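How to compare two grippers in simulation without fooling yourself

Filed under: Bench notes, Grippers
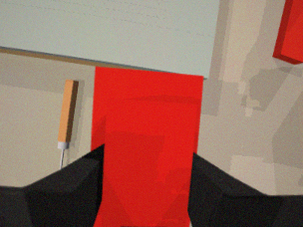
Most gripper comparisons I get sent are useless, and the simulated ones are the worst. Somebody loads a model, closes it on a box, gets a success rate with a decimal point in it and orders the hardware. I have done this myself, with a Billov two-finger, and the purchase order had my name on it. So before any numbers, look at what your test object is asking of the gripper. A red block with straight vertical sides, held upright between two fingers, is about as kind as an object can be. Both fingers meet it at much the same height and the sides stay parallel. Any pair of fingers that closes ought to manage it. Start there by all means, but don't report it as a result.

The steps below are what Frida Holst and I settled on when we set the Billov model against the Muso one in September. You need a simulator that lets you swap the end effector and leave everything else alone. If yours makes you rebuild the arm as well, sort that out first.

1. Fix the arm and the controller

Same arm, same start pose, same controller gains. Write the gains down. Vendors like to ship a demo project with their own settings tucked inside, and the Menzies controller files we downloaded quietly overwrote ours on import. Two afternoons went on a difference between grippers that was a difference between config files.

2. Match the closing force

Set both grippers to the same force at the fingertip, not the same motor command. Put a force sensor between the fingers in the simulator, close on it and adjust until the readings agree. Don't trust the data sheet value. It may be right, but you can check it in ten minutes.

3. Look at the collision shapes

Turn on the collision view before running anything. The finger you see and the finger the physics engine uses are often two different shapes, and a coarse one can touch at a single corner where the real pad would lie flat. If one gripper has detailed shapes and the other has a few big planes, you are comparing modelling effort. Simplify the better one or improve the worse one. I'd rather improve, but it takes longer.

4. Vary friction

Pick a low, a middle and a high value and run all of them. A gripper that only wins at one friction setting hasn't won. Jeferson Cordeiro wanted to skip the low value on the grounds that no real part is that slippery. He has not handled enough shrink wrap.

5. Move the object

Shift and turn the block by small random amounts at the start of each run, and use the same list of offsets for both grippers. Save the list. We did 1,000 runs per gripper at the middle friction value, each with a lift, a short hold and a quick sideways move.

6. Decide what counts as a drop before you start

Ours was any run where the block left both fingers before the end of the sideways move. Slipping was logged separately. By that rule the Billov model kept hold in 936 runs of the 1,000. I'm not printing the Muso figure until we've fixed its fingertip shapes (see step 3, which I wrote after ignoring it).

7. Watch some of the runs

Yes, with your eyes. I watched 70, from the wrist camera, mostly the failures. You find things the log will never tell you – blocks jittering in place, fingers sinking into a surface, a grasp marked good that was plainly hanging by a corner. If you can't face watching any, lower your opinion of your own results accordingly.

What the numbers are good for

They can tell you a gripper is a bad idea. I'm much less sure they can tell you it's a good one. Simulated contact is tidy in ways that rubber pads and dusty cartons aren't, so treat a win as permission to borrow the hardware and repeat a small part of the test on a bench. Gerardo Fontana thinks I'm too hard on simulation and has promised me a set of bench runs to prove it. I'll add them when they arrive.

If your scores change when you halve the physics time step, go back to step 1 and leave the order form alone.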